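Sorura Print Catalogue: README

Contents

This folder holds the catalogue records for the Sorura collection of artists' prints, mostly woodcuts, linocuts and lithographs made between the two wars. There are roughly 3000 records, one for each impression. When the collection holds two impressions from the same block, each has its own record and they share a work number.

The records were first typed from the card index at Stavbridge. The cards used many abbreviations, and I have written these in full where I was sure of the meaning. Where I was not sure, the abbreviation stays as it was and the field "check" says yes.
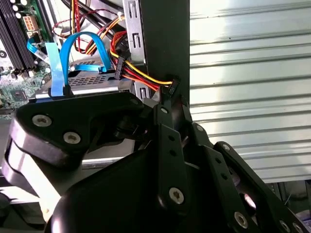

Fields

work_no: number of the work, starting at 1000
artist: family name first, as signed on the sheet
title: in the original language
medium: colour or black and white is given after a comma
sheet: height and width in millimetres
source: Flidell, Marín or purchase

The Flidell portfolio arrived without a list. Its 60 sheets were put in order by paper and by signature, so the order in the file should not be read as the order of printing.

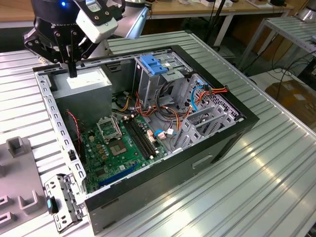
Ondine Varkevisser

Known problems

Titles from the Marín gift have lost some accents. Please do not correct them by guessing, but compare with the sheet or with the scan. Dates written in pencil on the margin are in the "note" field and not in "date", as they may be by a later hand.

Version 2 changes the spelling of several place names and joins the duplicate records for the harbour series. Old work numbers are kept in "former_no".

Use

The records may be copied freely for study. For the images of the prints, ask first, as some artists' estates still hold the rights. Corrections are welcome and are added each September.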